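May, workshop notebook, continued

Hospitality tray, second go at the layout. Bheki Radebe still wants this signed off so the Derelano rooms can be fitted out. I still don't see what we're signing off. A tray with snacks in it and a kettle is a thing people have managed without a workshop for a long time. But we said we'd write it up, so I'm writing it up.

Used the bedroom with the desk and the wall shelf, same as before. Kettle and green tray both on the duvet. 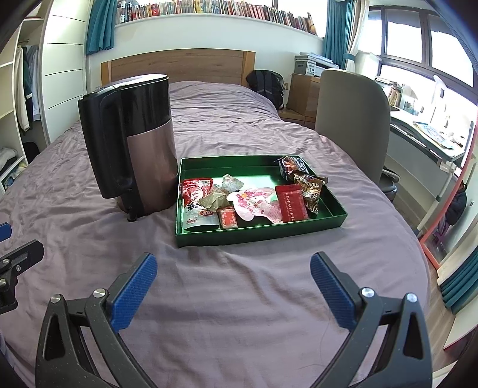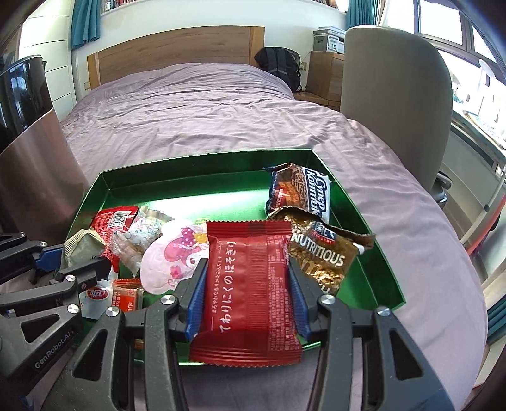
Green tray on the bed, mixed snacks.

The claim we're supposed to be checking, copied from Bheki's sheet: "Guest can see the full selection on entering and take any item one-handed without disturbing the others." That's two claims. Shireen Motaung pointed this out in the margin and she's right, so I'm splitting them.

Claim 1, see the full selection. Doubtful. The tray is shallow, which helps, but shallow also means that anything not standing up is lying on something else. From the door I could tell there were snacks. I could not have told you which. The pink packets and the red ones catch the eye first and the brown ones go to the back of your mind even when they're at the front of the tray. I asked Shireen to walk in and name what she saw. She said "sweets?" and then she said "and the tea's on the bed," meaning the kettle. Not a resounding result.

Claim 2, take one without disturbing the others. Depends completely on what you take. The boxy ones come out cleanly. Pouches drag. Crinkly wrappers hook onto whatever is next to them and you get two for one. I don't think any arrangement fixes this. Bheki thinks a divider would. A divider makes it a cutlery drawer.

On the bed as a location. I argued against it last time and I'm arguing against it again. A duvet is not a surface. Put a tray on it, sit down next to it, and the tray tips toward you. I did this four times and it tipped toward me four times. With the kettle standing beside it I wasn't willing to try with water in, and I don't think anyone should be asked to. Bheki's answer is that the bed is "only for presentation" and guests will move everything to the desk. Will they? Where on the desk? There's a lamp on it already. The cabinet has the printer on top. I would like somebody to show me the guest who arrives tired, picks up a hot drink station and goes looking for a home for it.

Counter-argument, to be fair to him: the bed is the first thing you look at when you walk in, and the green looks good on the lilac. I'll give him that. It does look good.

The Drenley sheet. This is the supplier document that recommends tray contents, and everyone keeps quoting it as if it settled something. It says guests prefer "variety with a familiar anchor item." I've read it twice now and can't find what they asked, or whom. It says 500 responses in one paragraph and 2000 in the next, and it's not clear if the first is part of the second. Shireen thinks one is rooms and the other is guests. Could be. If so the sheet should say so. Until then I'm treating the anchor item idea as somebody's hunch with a chart under it.

Labels in other languages. Half the point of the mixed assortment is that it's supposed to feel like a find, things you wouldn't get at the corner store. Fine, I like that too. But one of the red packets is labeled in Japanese and there's a dark brown wrapper in what looks like Cyrillic, and I can't read either. That makes it hard to tell a guest what's in them. Nuts are the obvious worry. Bheki says a printed card with translations. I said who keeps the card in step with the tray when the assortment changes, and he said "the room team," which is what he says about everything. Parked. My own view is that anything we can't describe in plain English to someone with an allergy shouldn't go in, however nice the packet.

Open packaging. The brown one with the lettering I can't read is torn open at the top. Not usable for a sign-off set. Also there are wrappers in there that are mostly crumple, and I don't care how anyone feels about "relaxed styling," a crumpled wrapper reads as somebody else's snack. Restock the set with sealed items only and do the look test again. I should have insisted on this before starting and didn't, so the look results above should be taken with that in mind.

Kettle. No complaints about the kettle as an object. The rose-bronze finish sits well with the duvet and the black lid and handle don't fight with anything. Question is the cord, which Bheki's sheet doesn't mention once. I looked for where a base would go within reach of the bed and didn't like any of my answers. Shezi quoted us for a bigger tray that holds kettle and base together with the snacks at one side. Their price came in at 1795 for the first batch, before delivery. Seems like a lot for a batch whose size they didn't state. Asked them to state it.

Himico sample tray also promised. Deeper sides. Haven't seen it. I expect it to fix the tipping and make claim 1 worse, but I've been wrong about trays before (the cork one, see earlier pages).

Noise. Shireen's addition, and a better one than anything on the sheet. Two people in a room, one asleep, the other wants a snack. Every item on that tray announces itself. We sat there with the door shut and picked things up and put them back and it was like somebody unwrapping a parcel in church. I don't know what you do about it. She suggests a cloth liner so at least the tray itself doesn't clatter. Cheap enough to try. Would also stop things sliding when the tray tips, if we lose the argument about the bed.

Number of items. The sheet asks for 18 per tray. I tried to picture 18 in this one and it's a heap, plain and simple. If the selection is meant to be seen, it needs fewer things, spread out, standing where they can stand. Fewer also means the person restocking can tell at a glance what's been taken, which matters more to me than how generous it looks. Bheki will say it looks stingy. Let him come and dig through the heap.

Where that leaves it:

Claim 1 not shown. Claim 2 shown for boxes, not for pouches. Bed as location, no from me, no from Shireen, yes from Bheki. Not signing.

Next time: sealed items, cloth liner, tray on the cabinet with the printer moved somewhere else. Same walk-in test but with a person who hasn't been told what's in the room, because Shireen knew and still said "sweets?"

Added later, same page. Bheki read this over lunch and wrote "too negative" beside the Drenley paragraph. I asked him which sentence was incorrect. He's getting back to me. He does agree on the torn packet.

Shezi replied about the batch size and answered a different question. Asked again.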